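Toast Corner, Gallery

The shared kitchen on the second floor at Trostholm has one toaster, and it gets used from six in the morning until the last people leave. Rainer Wegener put this page together in July for anyone new to the building. The toaster lives on the wooden table with the green mat, and it should stay there.

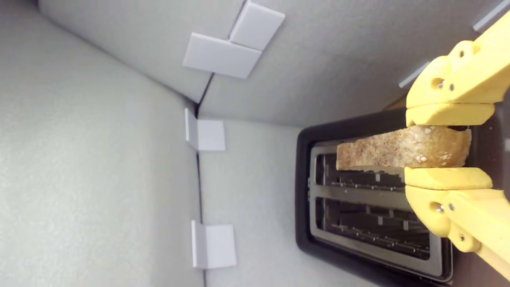
A speckled slice over one of the two slots.

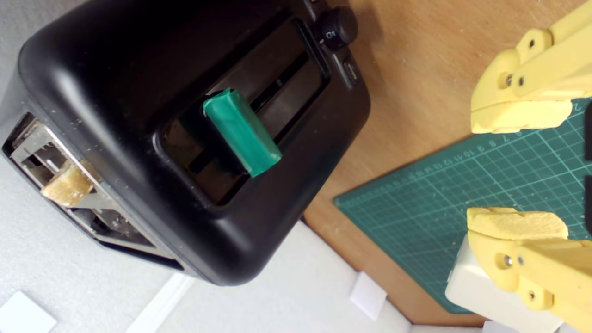

Green lever, round knob, and crumbs on the casing.
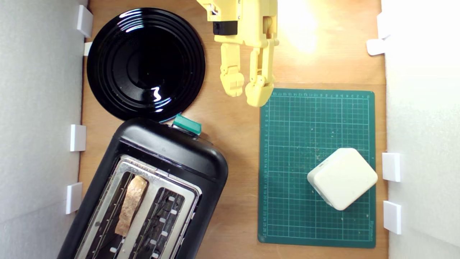

One slice in the left slot, with the black plate behind and the cutting mat to the right.
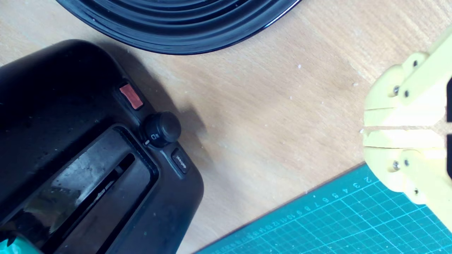
The controls at the end. The defrost button is the lowest one.

Bread is in the drawer under the window. Frozen loaves come from Maes and are good for 3 months if the bag is tied. Start at a medium setting and go up from there, as the second round always browns faster than the first.

The crumb tray slides out at the bottom. Unplug first, let everything cool, then empty the tray over the bin and wipe the casing with a dry cloth. Please don't use spray. Kamrul Kodikara has the spare tray in room 61 and can also order a new one, which takes nearly 2 weeks.

Plates go back to the table after washing. Knives and butter are in the cabinet next to the fridge. If the fuse trips, the switch is in the hallway, and the kettle should be off before you turn it back on.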